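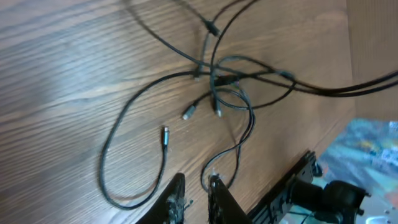 Cable Sorting, Bench Gallery

This page covers the cable pile from the Nusora office, photographed on the bench at the start of sorting. The pile came out of one drawer and went onto the table in a single heap. The notes follow the order in which the work is done and apply to any mixed lot of thin leads.

Frame 1. Black cables on the wood tabletop, before separation

The main knot is near the middle. One thin cable leaves it in a wide open loop and ends in a small connector with a gray metallic housing. Two of the other plugs have silver tips. The jackets are all black, so color is no help in telling one lead from another, and sorting has to go by connector and by jacket thickness.

Notes on the surface

A hard, flat table works better than carpet or a cloth. Cables slide on it, and a strand that is pulled gently will show where it runs. Dark cable on medium brown wood is easy enough to follow in daylight. Under a single lamp the glare can hide a thin strand, so move the lamp to the side and keep it low.

Clear a space at least 60 cm across. Less than that and the loops fold back over the knot as they are opened.

Notes on untangling

Find the free ends first. Bring each one to the outside of the pile and lay it pointing away from the knot. Do not pull on a connector. Hold the jacket a few centimeters behind it.

Loosen the knot from the outside by widening the loops. Most tangles of this type contain no true knot, only strands that have been passed through each other in the drawer. Pulling on two ends at once tightens them.

Work out one cable at a time, beginning with the thinnest. Thin leads take a sharp bend more easily than thick ones and are the most likely to be damaged by a hard tug. When a cable is free, lay it straight along the back edge of the table and leave it there until the rest are done.

If a strand will not move, leave it and go to another. The order is not important past the first few.

Notes on checking

Run each cable through the fingers from end to end. Feel for flat spots, cracks and places where the jacket has pulled back from the plug. Look into the connector under a good light. Bent contacts, green deposits and loose housings are grounds for discard.

Test what passes the hand check. A lead that works only when held at an angle counts as failed and goes in the recycling box with the others. Cut a small piece of red tape around both ends of a failed lead before it leaves the table, or it will find its way back into the drawer.

Notes on coiling

Coil in the direction the cable already wants to go. Thin leads take a coil the width of a hand. Longer ones are better at twice that. Wrapping tightly around the fingers puts a twist in the jacket that stays there.

Close each coil with a hook-and-loop strip, 195 mm long for the longer leads. Shorter leads can use the same strip cut in half. Rubber bands dry out and stick to the jacket in a warm drawer. Wire ties are too sharp at the ends.

Notes on labels and storage

The Cozma labels used here are the fold-over type, placed 4 cm behind the plug. Write the connector type and the length on one side and the device on the other. If the device is unknown, write the month instead. Leads marked June and still unclaimed a year later are given away.

Storage is one resealable bag per connector type, standing on edge in a Numeck tray so that the labels face up. Long leads go at the back. Power leads are kept in a separate tray and are not mixed with signal leads.

The inventory sheet for the office had 59 entries before this drawer was emptied. New leads are added at the bottom, with the tray number in the last column. Discarded leads are struck through and stay on the sheet.

Related galleries: Mimodbridge workshop, power adapters; Mimodbridge workshop, tray labels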